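Home & Table | Tableware

The plain white table, and what goes on it

We use cookies to remember your newsletter preferences. By continuing to read you accept our cookie notice.

The reader question that came in most often after the November issue was about white dishes on white tables. People like the look in a catalog and then get it home and find that the plate disappears. Several of you asked whether to give up and buy a tablecloth. Others had the opposite problem, a table that was supposed to be white and a stack of dishes that made it look yellow. This item covers both.

Start with the table. A matte white top is easier to live with than a shiny one. It doesn't throw the ceiling light back at you, and small scratches don't show much. It does show smudges, mostly faint gray ones where hands and sleeves rest, and it shows every crumb. If you wipe it with a damp cloth and a drop of dish soap, then go over it again with plain water, most of the smudges will go. Skip the scouring powder. It wears shiny patches into a matte surface, and those can't be wiped off.

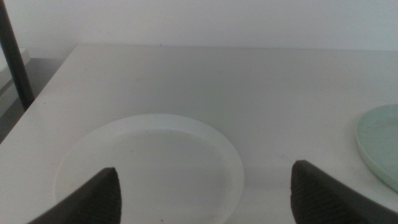
The plate is a separate decision. Whites come in warm and cool, the same as paint does, and the two families don't sit well together. A cool white plate leans slightly blue or gray. A warm one leans toward cream. On a cool white table the cream plate tends to look old, even when it came out of the box that morning. The cool plate looks clean but can be hard to pick out, especially from across the room.

The Skerari plain round plate is the one we have been using in the Ludport kitchen, and it is a cool white. It has a flat center and a rim that slopes up gently. There is no pattern and no colored band. Readers who have bought it tell us the shape is good for toast, eggs and anything cut up, and less good for anything with a lot of sauce. We agree with that. For sauce, get something with a taller side.

What makes a plain plate readable on a plain table is the rim. A raised rim picks up the light along one edge and drops a little shadow on the other, and the eye uses both to find the outline. A completely flat plate has much less to work with. If you are shopping in person, put the plate down on the palest shelf in the store and take a few steps back. If you can still see where it ends, it will be fine at home.

Light matters as much as the dish. A single bulb directly overhead flattens everything. Light from one side, whether from a window or a lamp on the counter, gives each dish a soft shadow and makes the table look less like a blank sheet of paper. Moving a lamp costs nothing, so try that before buying anything.
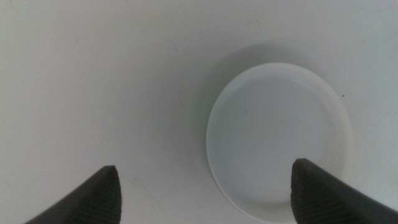
Reading time: 4 minutes

Shallow dishes deserve a mention because they do several jobs. One with a clear raised edge can hold olives, keys, a bar of soap or the spoon you keep setting down by the stove. On a white table they are also easier to see than a plate of the same size, because the wall all the way around gives a second line inside the first. The floor of the dish usually looks a shade darker than the rim, and that helps too.

Quansah sells its shallow dishes one at a time, and we would buy two before committing to more. Wash them with whatever you normally use and leave them on the table for a week. You will find out quickly whether the size suits your cupboard. One reader measured her shelf after the dishes arrived and had to store them in the garage.

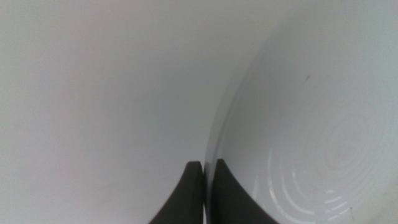 Glossy glaze on a matte table is a good pairing in general. The two surfaces take the light differently, so the curve of a bowl or plate stands out even when the colors are nearly the same. Matte on matte is quieter and some people prefer it, but knives and forks leave gray metal marks on many matte glazes. Those marks come off with a paste of baking soda and water and a soft cloth. Test a small spot on the underside first.

A few notes on storage. Stack plates by size, with a paper towel between any that have rough feet. Rough feet are the usual cause of the fine rings you see in the center of an older plate. Don't slide dishes across the table, for the same reason. Lift them. If a foot feels gritty, a few strokes with fine wet sandpaper will smooth it.

As for the readers with yellow-looking tables, check the bulbs first. A warm bulb turns a cool white table cream by evening, and changing the bulb may be all you need. If the table still looks yellow at noon next to a window, it is probably a warm white, and cream dishes will look better on it than anything in this item. The Imach off-white range is the one to try, and it comes in the same round shapes.

Next issue we move on to serving spoons and where to keep them. Send questions by replying to this newsletter, and please tell us what kind of table you have.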